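Hanging caps on rails vs stacking them in tubs
Storage & Stockroom forum > Shelving and racking
14 replies

millpond_jo
13 Feb 2024
Need opinions before I redo our back room. We do uniform caps, all black, one style, and right now they live in cartons under the bench. Every order means dragging a carton out, squashing half of them, putting it back. Brims getting bent. Boss says buy more cartons. I say hang them.

Went with option B in the place I'm copying from -- tall white metal shelving, caps hung along the upper rails, baskets lower down.

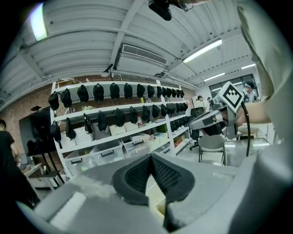 Black caps on the two upper rails, white perforated baskets on the middle shelf

Anyone run it like this long term? Do they go dusty? Do they lose shape?

bracketbob
We did it for two seasons. Shape is fine, better than stacked tbh. Dust is the problem, black shows everything. Lint roller on a string tied to the upright, sorted.

tuckerbag
Disagree. Stacking is fine if you stop overfilling. Nest them crown into crown, max 14 to a tub, lid on. No dust, no bent brims, and you get way more per metre. Hanging is for shops.

millpond_jo
More per metre yeah but I can't see what's in a tub. That's half my day, opening lids.

tuckerbag
Label the tubs??

bracketbob
Labels only work if people put stuff back in the right tub. Ask me how November went.

Cor Verbruggen
What hooks are you planning on. If it's the cheap Bavetero clips don't bother, they slide along the rail and everything ends up bunched at one end. I paid a bit more for the Hermans ones with the rubber inside and they stay put. Hang by the strap at the back, not the button on top. The button pulls out eventually.

millpond_jo
Was looking at the Skoreck S hooks, 55 bucks a box. Too much?

Cor Verbruggen
Too much. And S hooks jump off when you grab a cap in a hurry.

dahlia_k
Whatever you hang them on, leave a gap between the rails. I set mine too close and the bottom row was getting brushed by brims from the one above, looked a mess. Had to unload the whole unit to move one rail up 2 notches. Took all arvo. Measure with an actual cap in your hand.

tuckerbag
See this is what I mean, tubs don't need measuring

dahlia_k
Tubs need a back that still works after 40 though lol

millpond_jo
Ok the other thing is light. Room we've got is long with the racking down one side and desks at the far end, so whoever's picking is standing in their own shadow. Where I was looking they've got a long fluoro overhead plus a little black adjustable lamp clamped up on top of the shelving. Thinking I'll nick that idea, leaves the shelves free and nothing on the floor to kick.
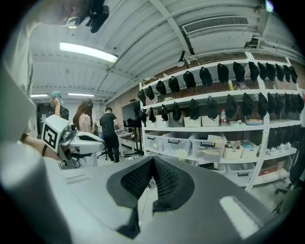 bracketbob
Clamp lamp is a good shout but check the clamp jaw opens wide enough for your upright. The Zisness one I bought didn't, went back the next day. Also run the cord down the back leg and cable tie it or somebody will catch it with a carton.

dahlia_k
Seconding cable ties. And point it at the labels not the caps, black caps just eat the light

tuckerbag
So there ARE labels now

millpond_jo
There are labels for the baskets, calm down. Plan is rails for the everyday ones, tubs with lids up high for spares. So everybody wins a bit. Should get up to 4 cartons' worth off the floor, going by the tape measure.

tuckerbag
I'll take that

Cor Verbruggen
Bolt the unit to the wall before you load it. Weight up top and nothing down low is asking for it. Put the heavy stuff in the bottom baskets.

millpond_jo
Good point, hadnt thought of that. Wall's brick so I'll need to borrow a drill. Will report back once the rails are in.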